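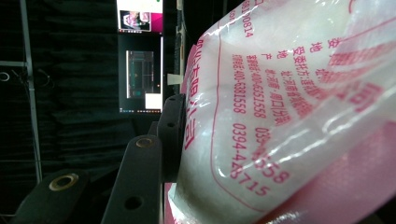 Danel hand-held gripper up against a full printed plastic bag, brass bushings showing.

Danel Hand-Held Gripper
Two-finger, linkage driven. Hire or purchase from Tristport.

Every gripper looks marvellous picking up a wooden cube. We have stopped testing with cubes. The Danel spent its trial on tightly packed bags with shiny, crinkly film, the sort of thing that slides, sags and throws glare straight back into the camera. It did better than we expected and worse than the leaflet suggests.

What you get
The fingers and linkage are matt black, with brass-coloured bushings at the joints. The camera sits on the tool and sees the fingers and whatever they are touching, so you can watch a grip go wrong in excellent detail. A cable and a printed manual are in the box. The manual is short and mostly about the cable.

How it compares
We ran it beside the Karncombe and the older Ostrowski, 200 grips each, same operator, same shelf.

Danel: 11 drops. Most came from grabbing too near the top of a bag, where there is little to hold.
Karncombe: 6 drops. Firmer grip, and it left creases you could have filed papers in. Noticeably heavier by Saturday.
Ostrowski: we stopped counting. Still very good at cubes.

Camera
Fine on dull surfaces. On glossy film the highlights wash out, and small print goes with them, so turn your lamps down before you blame the software. Fixed exposure helps a bit. If you need to read every digit off a curved bag, buy a separate camera and mount it somewhere calmer.

Weight and handling
700 g with the camera fitted. Comfortable for a morning. The trigger is stiff out of the box and loosens with use, as does the operator.

Spares
Bushings and finger pads are kept in stock. Karncombe pads will not fit, although they look as if they should and one of ours is now permanently bent.

Hire units go out with a charged battery and come back, in our experience, without one. Please check the case before you tape it up.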